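The Drawer of Old Cables
Jan 11, 2026

In most homes there is a drawer which is not opened very often. In my home it is the lowest one in the hallway, and when I moved to Jadavthorpe in October it traveled with me almost untouched, wrapped in tape so that it would not slide out. I paid to have it carried up 2 flights of stairs. Inside were 39 cables.

I know the number because the town has now a recycling point for small electronics, run by a company called Karano, and the form asks how many pieces you bring. It was a strange evening, sitting on the floor with this form. I could name maybe half of them. One belonged to a camera that I sold before I learned to drive. Another had a wide, flat end which fits nothing I have ever owned.

The makers of devices have promised us for a long time that one cable will be enough. In a way the promise was kept, and the newer things in my apartment share the same plug. But each of them came in its box with one more copy of it. The old kinds did not go away either, they only moved deeper into the drawer.

At the counter in Jadavthorpe the rules are printed on yellow paper. Cables must be dry and tied separately. Karano does not take extension cords, and it does not take anything longer than 19 feet, for which you must go to the depot behind the Stojanović furniture store. The cables are sent from there to a plant named Niltent, where the plastic is removed and the copper is sorted. Last year the counter received 1,148 bags. I find this a beautiful number for a small town, and also a little sad, when I think of how long each bag was probably waiting at home.

Why do we keep them? My own answer is that a cable looks like a possibility. A broken cup is clearly broken, but a cable shows nothing on the outside, so we give it the benefit of the doubt for ten years. My grandmother kept string in the same way, and she at least used the string. She would cut a piece for the tomatoes and return the rest to its tin, and the tin never became fuller.

I tried to learn from her method. Whatever I could not connect to a device in the apartment went in the bag. The ones I kept are each tied with a strip of cloth, and on the cloth I wrote the name of the thing it serves.
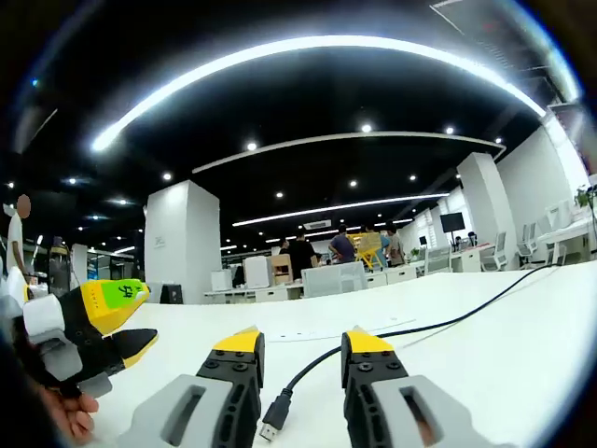
The cloth strips come from an old pillowcase, and the ink has stayed on them better than I expected. I have still not decided about the cable with the wide, flat end. For the moment it lies on top of the refrigerator.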